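April 2018

Up way too late again, but I have to get this down before it goes fuzzy. We saw Bolger last night! Finally! After missing them on the last tour (the January date I had a ticket for got called off because of ice), I had built this up in my head so much that I was half ready to be let down. I was not let down.

The drive was 70 miles and I played the second record the whole way there, all of side one and then all of side two, and then side one again because of the roadwork near the river. We got to the Turnden with time to spare and stood right by the left speaker, close enough to read the tape on the bass player's amp. My ears are still humming a bit today. Worth it.

Hekent opened. I knew one song of theirs going in, the slow one with the organ, and they didn't even play it, and I didn't care. They're a trio and they sound like six people. The drummer sings most of the high parts while playing these busy, rolling patterns, and I have no idea how she breathes. I bought their tape on the way out (37 minutes, I've already been through it twice today, and side B is the better side).

Then Bolger. They came on with no hello at all, straight into "Gundura," which I would have bet money they'd save for last. The whole room just went up. People who'd been leaning on the back wall came pushing forward with their drinks in the air. That opening guitar line is so much rougher live, all scrape and buzz, and when the drums dropped in under it I yelled out loud like a kid at a ball game.

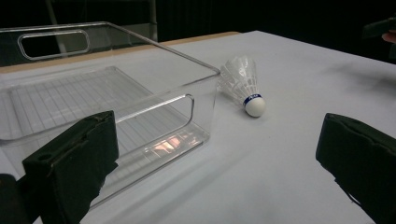 Clear bin on the white table

They played for 90 minutes without a real break. Lots of the new record, which I'd been slow to warm up to, and now I get it. The long one in the middle, the one I always skip in the car, was the best thing they did all night. They stretched out the ending and kept getting quieter and quieter until it was only the keyboard and somebody's tambourine, and the room stayed silent with it. You could hear the ice machine behind the bar. Then bam, everything back in at once. I got goosebumps writing that.

They did 2 songs for the encore. The first was brand new, no title given, with a walking bass line I've been humming at the sink all morning. I tried to find it on the piano after lunch and I think it's in D minor, but the bridge goes somewhere strange and I lost it. The last one was the old waltz from the first EP, and the whole place sang the chorus, badly, me included.

Got home past two, ate cereal standing up, couldn't sleep. Lay there running the set list in order and I'm still missing one song between the fast one and the waltz-y one on side two. It'll come to me.

Things I want to do now: get the guitar restrung, learn the "Gundura" riff properly this time (I've been faking the last bar for a year), and look up when Hekent are coming back through. The girl at the merch table thought they might be at the Turnden again in the fall. I'd go by myself if I had to. I'd drive twice as far.

Bed now. Work at eight and I have no voice.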